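Wanted: people who doubt that decluttering works

Fandum is looking for 38 households to take part in a long, fairly dull study of household stuff. It starts in February and runs for 40 weeks. We want people who have cleared out a home, or part of one, and have their suspicions about what it did for them.

Some background, so you know who you are dealing with. We are a small research and publishing outfit that looks into claims made by the home and lifestyle trade. Our last project was on mattress trials. Before that it was meal kits. We take no money from anyone who sells bins, labels, courses or shelving, and if you do sell any of those, please don't apply.

The claim we are looking at this time goes like this: get rid of a third of what you own and you will sleep better, argue less and spend less. It shows up in books, in paid courses and on the side of storage boxes. We have read a good deal of what is offered as proof. Most of it is people being asked how they feel on the afternoon they finished, with the bags still in the hall. Of course they feel good. We would like to know how they feel in the fall, when they have bought a second colander to replace the one they gave away.

What you would do

You keep a plain log of what comes into your home and what leaves it. Groceries don't count. Clothes, kitchen things, tools, toys, books and furniture do. You fill in a short form once a week, which takes 8 minutes if your week was ordinary and longer if you moved a relative into a care home. You also let one of our staff visit twice, at the start and at the end, to go through three rooms with you. You pick two of the rooms. We pick the third, and yes, it is usually the one you were hoping we wouldn't.

You will not be asked to throw anything out. You will not be coached. If you want to buy a boat in week 30, log the boat.

Who can apply

Adults who have lived at the same address for at least a year and don't plan to move during the study. Renters and owners are both welcome. We need a mix of tidy and untidy homes, and we have far too many tidy ones already - people with full garages, please step forward. Anyone who writes to tell us that decluttering changed their life will be considered too, but expect follow-up questions.
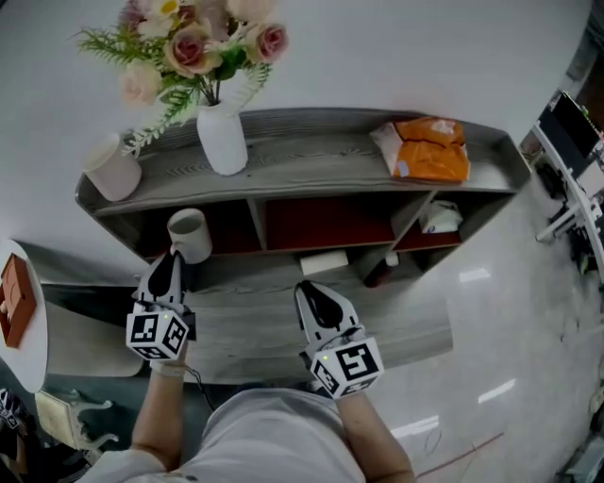

Storage furniture gets its own section of the log, and it is the part we are most curious about. Our hunch is that a lot of so-called clearing out is really buying something to put things in. So a new unit counts as an item coming in, and so does whatever ends up on it. Take a low gray cabinet with open cubbies and a raised top shelf: one line in the log for the cabinet, another for a white mug if that is new as well. If the mug just came over from the kitchen, it gets no line at all. Moving a thing is not getting rid of it, whatever the box says.

Pay and terms

We pay $30 for each completed month and $40 for each home visit. There is no bonus for owning less at the end. You may quit at any time and keep what you have been paid. Your log is stored under a number, and nothing that could identify your home goes into the report. We will publish the results even if they bore us, or if they show the book people were right all along.

To apply

Send us a few lines on what you last got rid of, why, and whether you have missed it. Don't tidy up first. Applications are read in the order they arrive.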